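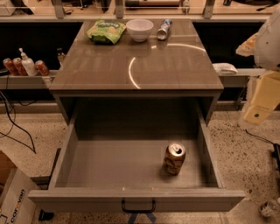 wyl_bench
I'm collecting demonstrations for a put-in-the-drawer, take-out-of-the-drawer policy and I can't decide how much to vary between runs. We have 797 episodes on the grey cabinet so far and the plan says 2,000. At the moment I swap what's on top (a green snack bag, a white bowl and a small aerosol can lying on its side in this one) and leave a single drinks can standing in the drawer. The cabinet itself hasn't moved since November. Should I carry on to 2,000 or start shifting it now?

Search this forum Advanced search Go

emholm_dave
Start shifting it now. We got to 800 on one fixed spot and the policy fell apart when the cabinet was a hand's width out. Even a small turn every 20 runs would help.

pellow
Disagree. Get one position solid first. If you move everything at once you won't know why it fails.

emholm_dave
You find that out from the test set. Keep 54 runs back with the cabinet in odd places and don't train on them.

tanguser
What about the light? Your cabinet top is shiny, there's a big curved glint right across it. We had the same on the Tang bench and our model got noticeably worse after dark. I'd record at different times of day before moving any furniture.

pellow
Or put a matt sheet on it.

tanguser
Then it only works on matt cabinets.

wyl_bench
No sheet, the customer site has glossy tops as well. The can is what I'm unsure about. It tends to go towards the right half of the drawer because that's the easy reach for the operator.

emholm_dave
That will be learned as "reach right". Have Flutora or whatever you log with print a random spot before each run.

wyl_bench
We log with Vosarell, but it can do that. I'll do 200 with random can spots, then turn the cabinet. Will post numbers.

Wing-yan Lam

pellow
Change one of them at a time, please. Otherwise the numbers won't mean much.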